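How a Robot Decides What to Do Next
Part of the Plokel Young Engineers series. Reading level: ages 9 to 12.

A robot arm has motors, metal parts and wires. Without software, all of that stays still. Software is a list of instructions that a computer follows. In a robot, the software reads the sensors, works out what is in front of the robot, picks a movement and sends numbers to the motors. Then it does all of this again.

This page covers the main jobs of robot software, one at a time. Words in the list at the end are explained there in short form.

Job 1: Perception

Perception means turning sensor readings into facts the computer can use. The most common sensor is a camera. A camera does not send the computer a bowl or a table. It sends a grid of numbers. Each small square in the grid is called a pixel, and each pixel has three numbers: one for red, one for green and one for blue.

You look at a white bowl on a light table and you know at once where the bowl stops and the table starts. The computer has to work this out from the numbers. White has high numbers for all three colors. Pale wood also has fairly high numbers, with a little less blue. Where the numbers change quickly from one pixel to the next, there may be an edge. Where they change slowly, there is probably one smooth surface.

Several things make this harder.

Shine. A glossy surface reflects light. The reflection makes a bright patch, and the patch can have a color that does not belong to the surface at all.

Patterns. Wood grain has lines in it. Some of the lines curve. A simple edge finder will report all of them, and the program then has to throw most of them away.

Missing parts. A camera close to the table sees only part of each object. The program has to match that part to the whole thing.

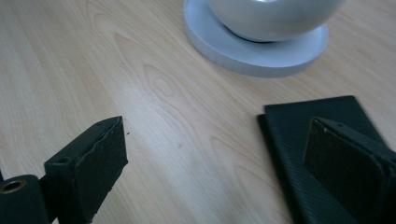

Close-up from a gripper camera. The saucer and bowl reach past the top of the picture, and the wood grain fills most of the rest.

Small specks are another problem. A dark dot on the wood might be a crumb, a mark in the wood or part of something the robot should care about. The usual answer is to set a minimum size. Any dark patch smaller than the minimum is ignored. If the minimum is set too high, the robot ignores real objects such as small screws. Engineers choose this number by testing.

Try it: Put a white cup on a white sheet of paper. Close one eye and look at it from straight above. Then look from the side. From which place is it easier to find the edge of the cup? Write down which clues you used (shadow, shape, color).

Job 2: Knowing where things are

Finding a bowl in a picture is only half of perception. The robot also needs to know where the bowl is on the table. To do this, the software uses coordinates. You may have used coordinates on a map or in a game. One number says how far across, one says how far forward and one says how high.

There is a catch. Each camera has its own "across" and its own "forward." If a camera is fixed to a gripper and the gripper turns, the camera's "across" turns with it. The bowl has not moved, but its numbers have changed.

The software fixes this with a calculation called a transform. A transform takes a position measured by one camera and rewrites it as a position on the table. For a camera on a gripper, the software must know where the gripper is at the exact moment the picture was taken. If the picture is from a moment ago and the gripper position is from now, the answer comes out wrong. For this reason each picture gets a time stamp, and so does each position.

In the Plokel software, this part is called Sedside. It was written by Hildegard Reinholz and Jitendra Bhatia. Sedside keeps the last 2000 positions of each gripper in memory. When a picture arrives, Sedside looks up the position with the closest time stamp and uses that one. Older positions are deleted to make room.

Job 3: Learning from examples

Some robot programs are written entirely by hand. A person types: if the bowl is to the left, move left. This works for simple jobs. It works badly for jobs with many small decisions, such as picking up a dish with a thin rim or hanging something on a peg.

For those jobs, engineers often use a learned policy. A policy is the part of the software that takes in what the robot senses and gives back a movement. "Learned" means the rules inside it were worked out by a computer from many examples.

The examples come from people. A person holds a gripper in each hand and does the job at a table while cameras record the pictures. The software also works out how the grippers move through space and how far their jaws are open. One complete run of the job, from start to finish, is called a demonstration.

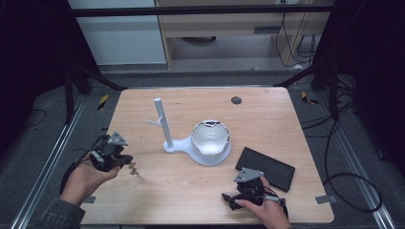 Two hand-held grippers at the work table, with a white stand and a bowl between them.

A learned policy needs many demonstrations because no two are exactly alike. In one, the bowl may be near the stand. In another, it may be closer to the front of the table. If every demonstration started with the bowl in the same place, the policy would learn to go to that place, even on a day when the bowl was somewhere else.

Our practice set for dishes has 1616 demonstrations. Nisha Mittal and Ramesh Agarwal checked each one. Of these, 656 are used with two grippers and the others with one. The checkers look for three kinds of trouble: a camera that stopped sending pictures, time stamps in the wrong order, and jobs that were not finished. A demonstration with any of these is taken out of the set before training.

How does training work? The computer is shown a picture from a demonstration and asked to guess the next movement. Its guess is compared with what the person did. The difference between the two is called the error. The software then changes the numbers inside the policy by a very small amount, so that next time the error should be a little smaller. This is repeated more times than anyone would want to do by hand.

A learned policy does not understand dishes. It has numbers that link certain pictures to certain movements. Shown something very different from its examples, it may still give an answer, and the answer may be a poor one.

Job 4: Planning

A plan is a series of steps that gets from the start to the goal. For a robot moving a bowl, the plan might be:

Move above the bowl.
Open the jaws.
Move down.
Close the jaws.
Move up.
Move to the new place.
Move down.
Open the jaws.

Each step has a check after it. After "close the jaws," the software reads how far apart the jaws are. If they are fully closed, there is nothing between them, and the robot has missed. The plan then goes back to the first step. Without the check, the robot would carry nothing across the table and then carefully put it down.

The planner also has to keep the robot from bumping into things. It holds a simple model of the table in which every object is replaced by a box or a cylinder. Boxes and cylinders are used because the computer can test quickly whether two of them overlap. The boxes are made slightly bigger than the real objects – this leaves a margin in case the camera measurement is a little off. With two arms the planner treats each arm as an obstacle for the other.

Our planner is called Rawat. When it cannot find a safe path, it stops and shows a message. It does not try an unsafe path to see what happens.

Job 5: Control

The planner says where the gripper should be. The controller makes it go there. It does this with a loop:

Measure where the gripper is.
Subtract that from where it should be.
Send a push to the motors based on the difference.
Start again.

A big difference gives a big push. A small difference gives a small push. This is called feedback. You use feedback when you ride a bike along a painted line. You see that you are drifting, and you steer back.

If the push is too strong, the gripper goes past the target, comes back, goes past it on the other side, and shakes. If the push is too weak, the gripper moves slowly or stops before it arrives. The number that sets the strength of the push is called the gain. Setting it correctly is known as tuning.

The controller loop runs much faster than the cameras do. In our setup a new picture reaches the policy 20 times each second, and the controller repeats its loop more than 20 times as often. Between pictures, it follows the last instruction it was given.

Try it: You need a partner, a blindfold and a coin on the floor. The partner with the blindfold is the motor. The other is the controller and may say only "forward," "back," "left," "right" and "stop." First give one instruction for every small step. Then give one instruction for every five steps. Measure how far from the coin the motor ends up each time.

Job 6: Keeping records

While the robot runs, the software writes a log. A log is a list of what happened and when. If the robot drops a bowl, an engineer can open the log and see the last picture, the last plan step and the last motor instruction. Archana Semwal wrote our log viewer, Porstead. It lines up all the records on one time line, so that the picture and the movement from the same moment appear side by side.

Finding and fixing a mistake in software is called debugging. Most of it is reading logs.

Words to know

Controller: software that drives the motors toward a target.
Demonstration: one recorded run of a job, done by a person.
Error: the difference between a guess and the correct answer.
Feedback: measuring the result and using it to correct the next action.
Gain: the number that sets how strong a correction is.
Gripper: a tool with jaws that open and close to hold things.
Log: a record of events with times.
Pixel: one small square of a digital picture.
Policy: software that turns what is sensed into a movement.
Time stamp: the exact time attached to a picture or measurement.
Transform: a calculation that changes a position from one viewpoint to another.

Questions to discuss in class

Why does a gripper camera need to know the position of the gripper?
What would happen if the planner made its boxes much too big?
Write a plan for pouring a glass of water. Add a check after every step.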